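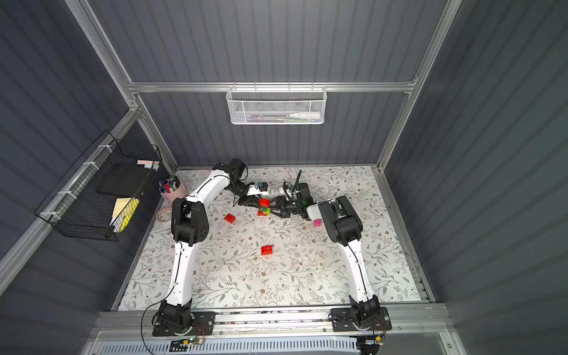 Plirau has today, 2024-01-03, launched the Lulov, a two-channel TENS unit for the relief of long-term back and joint pain at home. The unit runs from a rechargeable battery and has 8 preset programmes, with the strength of each channel set by its own dial. It comes with reusable gel pads on a clear backing film. Users are advised to lay the pads out on a plain surface before fitting them, as clear film is easily lost against a print of thin branches and small brown flowers on white. The film should go back on the pads after each session.

The Lulov replaces the Irkska, which Plirau has sold to clinics and pharmacies for seven years. Pads and chargers for the Irkska will stay on sale until the end of May.

"Most of the calls we had on the old unit were to do with the leads," said Nicanor Beltrán, product manager at Plirau. "People could not tell which one went where, so that is where we began."

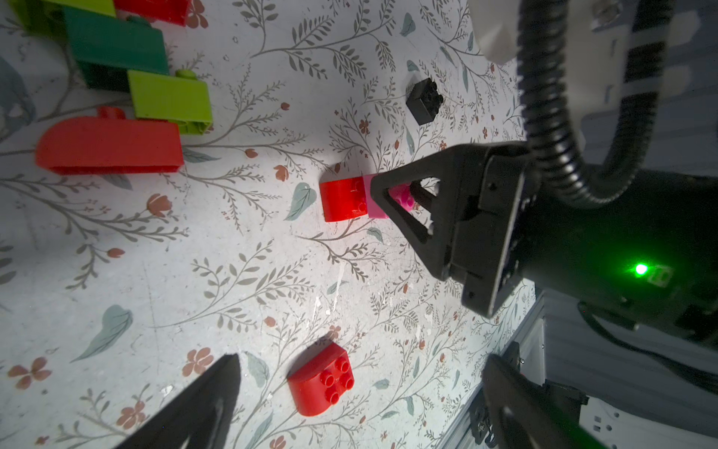

Each channel on the new unit has its own lead colour, carried through from the plug to the pad clip. Channel one is red and channel two is lime-yellow. The pair stay easy to tell apart when placed side by side, much as a red and a lime-yellow toy block do on a pale tabletop. The colours are also named in words on the plugs for users with poor colour vision.

The Lulov was tried by 28 patients at the Barajas pain clinic before launch. Physiotherapist Perla Xolalpa, who ran the sessions, asked for a larger off switch and a slower rise in strength at the start of each programme. Both changes are in the unit now on sale. 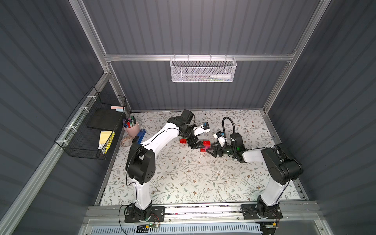
Two robot arms at work on a pair of red toy blocks.

The Lulov must not be used by anyone with a pacemaker. Pregnant women and people with epilepsy should speak to a doctor first. Orders can be placed through Plirau's trade desk.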